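Manole M2 gripper finger set for kitchen and countertop work

Part no. 1882 (pair, black)
Made by Nosel, sold and supported by Kunham

The Manole M2 is a pair of tapered fingers for a two-finger parallel gripper. We designed it for customers who let a robot arm work with normal household cookware, in test kitchens and in training rooms. The fingers are strong enough for a glass lid and narrow enough to reach beside a plate.

On this page we also give the rules of good practice which we ask every customer to follow. They come from our own service work and do not replace the risk assessment of your complete robot cell. The gripper, the fingers and the object in the fingers must all be part of that assessment. ISO 10218 and ISO/TS 15066 are the documents where most of our customers begin.

Gripping glass lids

Take a lid only by the knob, with one finger on each side, and close on the hard part of the knob, never on the glass. Set the force limit before the first try and write it in the cell log. Close slowly, wait until the force is stable, and only then lift. If the lid has steam vents, plan the path so that the wrist does not stay over them when the pot is on heat.
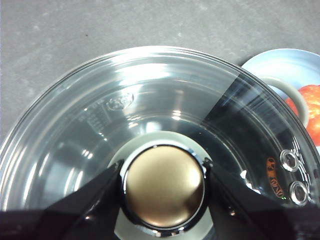 Force and speed settings

The fingers are delivered with the Anis settings file, version 8. It contains one profile for lids, one for plates and one for soft food such as tomatoes. Please do not use the plate profile for food. The first runs with a new object should be done at 20 percent of the normal speed, with a person at the stop button and no other person inside the marked area.

If you change a profile, save it under a new name. We had a case in June where a customer changed the original file and two robots in the same room had different limits under the same name. It took us a long time to find it.

Working close to other objects

A countertop has many things on it, and the arm must pass between them. Pot handles are the usual problem, as they stand out from the body and the planning software often knows only the round shape. Measure the pot with its handles and enter this size. When the target is a plate beside a pot, come from above with the fingers nearly closed and open them only as much as the rim needs.
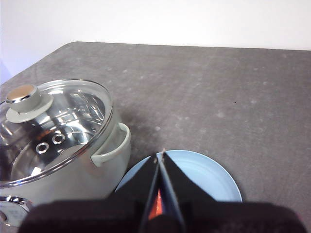

Gudrun Hellwig wrote to us that in her kitchen the handle rule was the one that people forgot first, and she now has it printed on the door of the cell. She also asked if the finger tips can be cleaned with normal dish soap. Yes, they can, but take the fingers off the gripper before cleaning and dry the screw holes well.

Inspection

Look at the tips before each shift. A finger with a crack or a sharp edge must be changed, and always change both together. Spare screws are part no. 989.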